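Keeping a Drink Station Clean: Questions for the Service Lead at Bowen
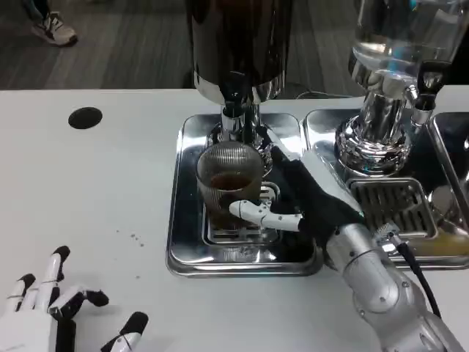 The service lead at Bowen looks after 31 drink stations and starts each check at the drip tray. "A slotted grate drains well until syrup dries in it," she said. "Lift it out and soak it for 30 minutes."

Glass cups with a handle are her standard for hot drinks. Spouts are wiped at closing and taken apart every 100 pours. Water tanks are emptied overnight.

Asked about polish on steel trays, she was brief. "Dish soap and a soft cloth. Polish leaves a film, and then you clean twice."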